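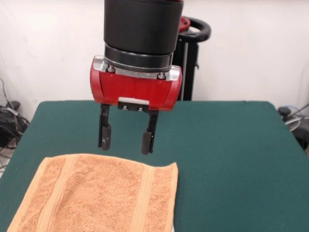

Speaker notes -- Rerkberg open day, talk for the afternoon visitors
Leena Honkanen

Good afternoon, everyone, and come in closer if you're standing at the back. There's room along the side, just watch your step. I'm Leena, I work on the towel project here at Rerkberg, and I get to talk about laundry for the next 12 minutes. I love this topic, so if I speed up, wave at me.

(Wait for the door to close. Slides on.)

Quick show of hands. Who folded something this week? Who enjoyed it? (Pause. There's always one.)

We started on towels in April. Before that the group did boxes and bottles, and boxes are lovely because a box keeps its shape when you pick it up. A towel doesn't. You grab one corner and the other three go wherever they like, and the shape you planned for is gone. I find that wonderful, and I've had more than one colleague from Tikkanen tell me I'm odd for saying so.

So the job sounds tiny. Towel on the table, one arm, two fingers, make it neat. My favourite way to get the point across is to ask people to fold a towel with a thumb and one finger of one hand, the other hand behind the back. (Hand out the spare towels, two is enough, front row first. Let them try it. Let them laugh!)

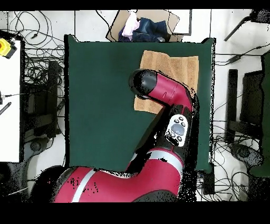

Hard, isn't it? You'll notice you started dragging it across the table and using the table itself as a second hand. The arm can do the same. Press, slide, let go, come back from the other side. It took us a while to stop thinking of the table as just a place to put things down, and that's also why we care so much about the cloth on top. Too slippery and the towel skates away, too grippy and it bunches up under the fingers. We went through a whole pile of fabric samples from Dremuswood before we settled on the green, and the colour is easy on the cameras too, so everyone was happy.

A word about how it learns. Someone guides the arm through the task, over and over, and we record it. Our first set was 221 goes at the same towel. (Say the number slowly, people like it.) The next goal is 300, with more kinds of starting mess. You need the messy starts. If you only ever show it a flat towel, it has no idea what to do with one that's been dropped in a heap, and at home they're nearly always in a heap.

The other thing is viewpoint. One camera by the table and one up high don't see the same towel at all. From the side you get the height of the folds, and from above you get the outline. Care labels are more useful than you'd think -- a small white tag is a nice landmark on a cloth that's otherwise all one colour. 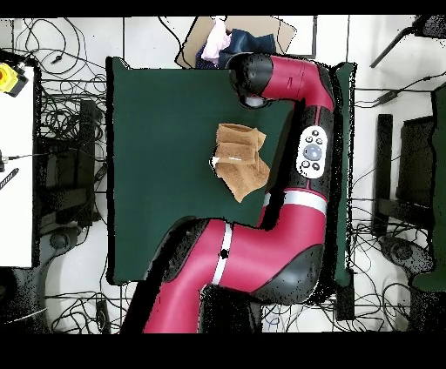

PART TWO: THE DEMONSTRATION

(Walk to the table. Don't talk with your back to the room, Leena.)

Before we begin, the house rules. Please stay on your side of the tape. The yellow button is the emergency stop, and I'm the one who'll press it, though if you see something I don't, shout "stop" and I'll be quick. The arm moves slowly today.

I need someone to make a mess. Any volunteers under ten? Come and scrunch up the towel, as badly as you can, then step back behind the tape. Brilliant.

While it's working, things to look for:
The fingers opening wider than you'd expect before they come down.
How close it gets to the cloth before it closes.
What it does after a miss. I think the second try is the best bit.

If the run goes wrong, let it go wrong. Leave it a minute and talk over it. People at the Vidilia visit asked far better questions after a bad fold than after a good one, and I'd like the same here. Don't reset straight away.

(If there's time: the jeans question. Someone will ask. Jeans are heavy and stiff at the seams, and the legs flop. We'd like to get there. We aren't there.)
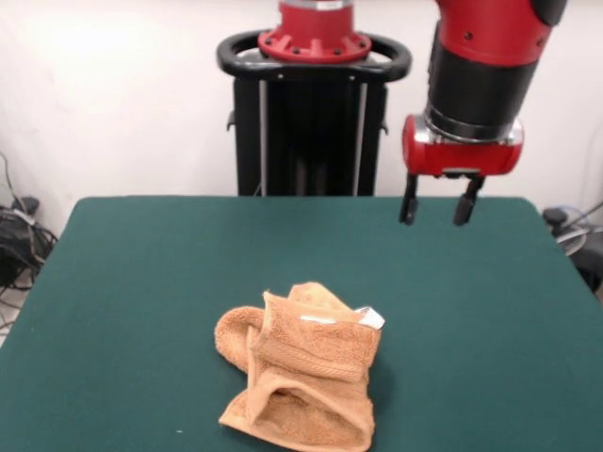

QUESTIONS FROM THE FLOOR

Will it do fitted sheets? Ask me in a few years. I can't do fitted sheets either.

How long does a fold take? Longer than you would take. Speed comes later for us, and I'm happy to explain why if anyone wants the long version over coffee.

Can I have a go at guiding it? Yes, after the talk, with one of us next to you. Sign the sheet by the door first. Long sleeves rolled up, lanyards off, please.

(Collect the spare towels before they wander. Thank the room, point out the coffee, and leave the last slide up with the email address.)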